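Kilside Readers' Circle: your questions answered

We get a good many letters and emails from people who are thinking of joining us, and the same questions do tend to come round again and again, so we have gathered them all together here. Put the kettle on – it's a longish page. If you get to the bottom and still want to know something, please do write to us. We like hearing from readers and we always write back, even if it takes us a little while.

What is the Kilside Readers' Circle?

It is a book group that works by post as well as in person. Every other month we choose one novel, and everyone reads it at their own pace and then either comes along to talk about it or sends in a few lines for the newsletter. We began with 17 readers and one battered box of paperbacks, and there are now 200 of us, scattered all over the place. Some have never set foot in Kilside and know the rest of us only by our handwriting.

What sort of books do you read?

Mostly fiction, and mostly the kind with a bit of mystery in it. We are very fond of country houses, missing letters, sea mist and families who aren't telling each other the whole story. That said, we have had a western, two comic novels and one very long book about a lighthouse keeper that split the group right down the middle (we still get notes about it). We try to have at least one older book and one book in translation each year.

What are you reading at the moment?

The current choice is The Ferry at Keneck. A young schoolteacher takes a post on the far side of the river, and on her first evening she watches the ferry set out with three passengers and come back with two. The villagers all say there were only ever two. It is a slow, rather dreamy book, and you do need to give it a couple of chapters, but once the floods come it is very hard to put down. Please don't tell anyone about the boathouse!

Is there a right edition to buy?

No, any edition will do. A good number of us have the Fitzsimmons paperback, which has decent sized print and a nice firm spine, and when we give page numbers in the newsletter they are from that one. If yours is different, we always give the chapter as well, so you should be able to find your place without too much hunting. Library copies, large print and audio are all just as welcome.

How do I borrow a book from the Circle?

We keep a small stock of each title to lend. Write and tell us which one you would like and we'll put your name on the list. When a copy is free we post it to you, and you have eight weeks to read it, which most people find is plenty. We pay the postage out and you pay the postage back. If you are in Pridcombe or nearby, you are welcome to collect one from a meeting and save the stamps.
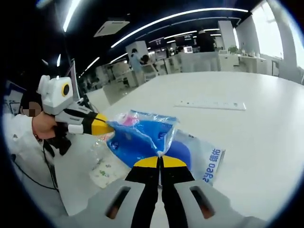 Blue pack on the white table.

What happens if I lose or damage a book?

Please don't worry. Books that are read get worn, and ours have been read in baths, on beaches and in at least one hen house. If a copy is lost altogether we ask for the price of a second-hand replacement, and that is the end of it. The only thing we do mind is people writing the solution in the margin of a mystery. It has happened more than once, and it does spoil things dreadfully for the next person.

Where and when do you meet?

We meet in Pridcombe, in the reading room behind the old chapel, from half past two until tea is finished. There is a ramp at the side door and a few parking spaces, though they do fill up. Meetings are every other month, starting in March, and the dates are always printed on the back page of the newsletter. You don't have to book, and you can slip away early if you have a bus to catch.

Do I have to speak at meetings?

Not a word, if you would prefer not to. Plenty of our readers come for a whole year before they say anything, and some of them then turn out to have the strongest opinions in the room. We go round the circle once at the start, and you can simply say "pass". After that it is a free-for-all, but a friendly one.

I haven't finished the book. Can I still come?

Of course you can, and you will be in good company. We do talk about the ending, though, and we can't really avoid it. What we usually do is keep the ending until after tea, so that anyone who is still reading can have their cake and go home with the secret safe.

How do I send something in for the newsletter?

By post or by email, whichever is easier. We like short pieces best, and we ask for no more than 1000 words, chiefly so that there is room for everybody. (One gentleman sent us 1013 and a very sweet apology, and yes, we printed it all.) Handwriting is fine as long as we can read it. We may tidy up the spelling, but we won't change your opinions, however much we might disagree with them.

Can I suggest a book?

Please do! Every autumn we ask for suggestions and put them to a vote. Tell us the title, the author and a sentence or two on why you loved it. It does help if the book is still in print or easy to find second-hand – we had our hearts set on one old ghost story and could only track down two copies between the lot of us.

Does it cost anything to join?

There is a small yearly subscription, which covers the newsletter, the postage out and the hire of the reading room. The present rate is on the joining form. If it would be difficult for you to manage, just leave that part of the form blank and send it in anyway.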